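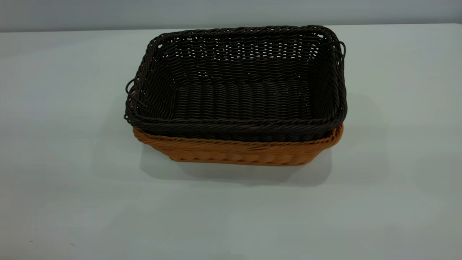
A dark woven basket nested in a tan-orange one.

Search this site Go

Synthetic wicker

Synthetic wicker, also sold as plastic rattan, resin wicker or all-weather weave, is a name for goods woven from man-made strand in the style of older work in cane or willow. It is used for garden chairs, bread baskets, shelf storage and plant pot covers. The name is loose. Wicker properly means the weaving and rattan means a climbing palm, but shops use the two words as if they were the same, and buyers can't be blamed for following them.

Materials

Most strand is polyethylene, pushed through a die to give a round, flat or half-round section. Cheaper goods may use PVC, which tends to stiffen and crack with age. Larger pieces are woven over a metal frame. Small baskets may have a wire frame or none at all, and sellers seldom say which.

Claims about lifespan

Sellers often promise "years" of outdoor use. The trade writer Paora Grimshaw looked at 124 catalogue entries and found that 34 gave any test result to back this up. The much repeated figure of 2,000 hours of sunlight resistance usually refers to time under a lamp in a test cabinet, and how that compares with a wet garden in July is open to argument. Claims that the material is "green" because it spares wild rattan deserve the same caution -- the strand is still plastic, and mixed with metal it is awkward to recycle.

Rims and borders

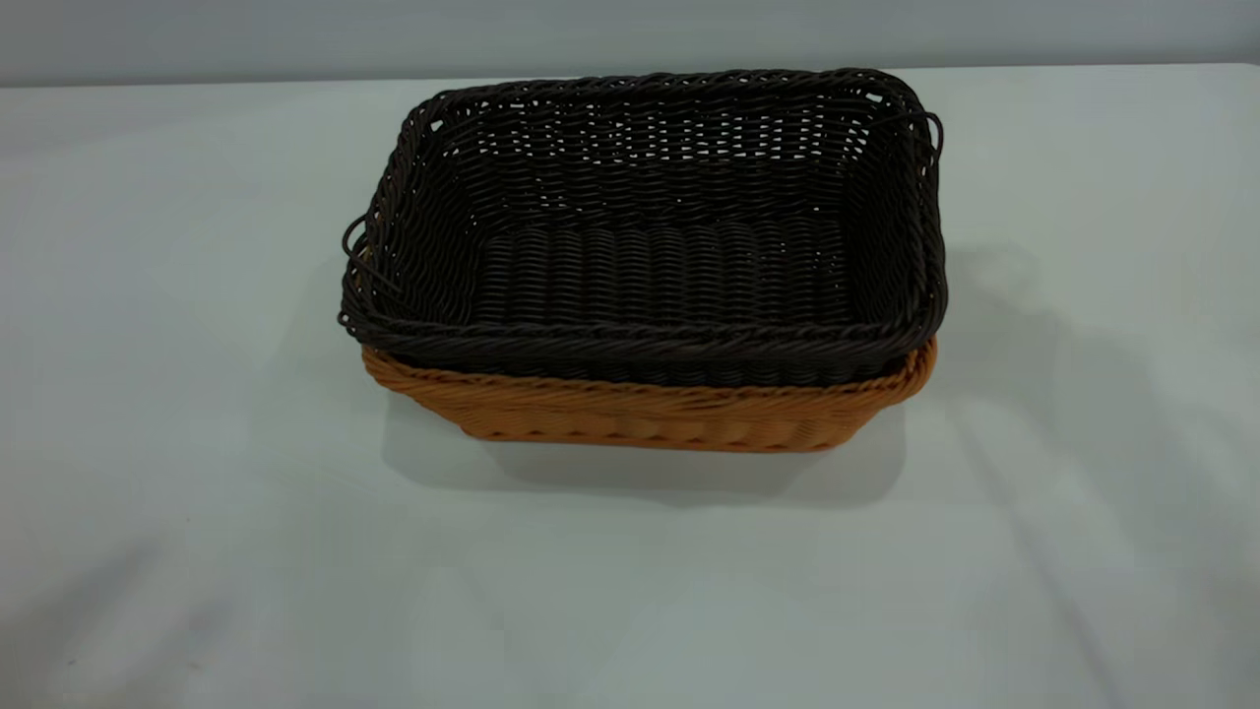 Braided rim on a shallow rectangular basket.

The border locks the ends of the uprights and is the slowest part to make by hand. A thick braid is often taken as a sign of quality. Ezequiel Bermúdez, a basket maker, disputes this, arguing that a heavy border can hide poor work underneath. "Handwoven" on a label is a weak guide too, as it says nothing about the strand.

Related articles
Cane seating
Rattan palm
Willow growing
Garden furniture

Last updated: 1 Apr 2019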